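Section 4: Before You Order Grippers
Kilside Purchasing and Set-Up Guide

Read this section before you sign a quote. Most overspending happens at this stage, and a good share of it is on things the sales sheet calls optional.

1. Write down the smallest item you need to pick up. Beads, cords and thin bangles are a harder test than the foam block in the demo.

2. Price by the pair. A single hand-held gripper looks cheap until the task takes two hands. The Dovorell quote form defaults to a quantity of 1 — change it to 2.

3. Ask what the finger pads cost to replace. Budget 50 dollars a set and treat any promise of "lifetime" pads as advertising.

4. Run your trial on the surface you will really use. A wrinkled plastic sheet on a bed is a fair test.

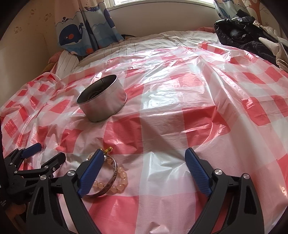
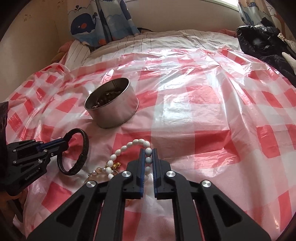 Small-item trial with bracelets, a metal tin and a checked sheet.

Comment from Stikura: we followed step 2 and still came up short. The pair was fine, but the quote left out storage and spare screws, and our 4000 dollars was gone by February. I would put those on the form before the grippers.

NOTE: Storage and spares are now on lines 6 and 7 of the Coughlan worksheet. Fill them in even if the vendor says they are included.

CAUTION: Do not accept a pick rate measured on one object. Ask for the full list of objects tried, with the failures left in.

5. Hold back 19 percent of the total until your own trial is done. If the vendor refuses, get a second quote.

6. Keep the signed worksheet with the invoice. Warranty claims need both.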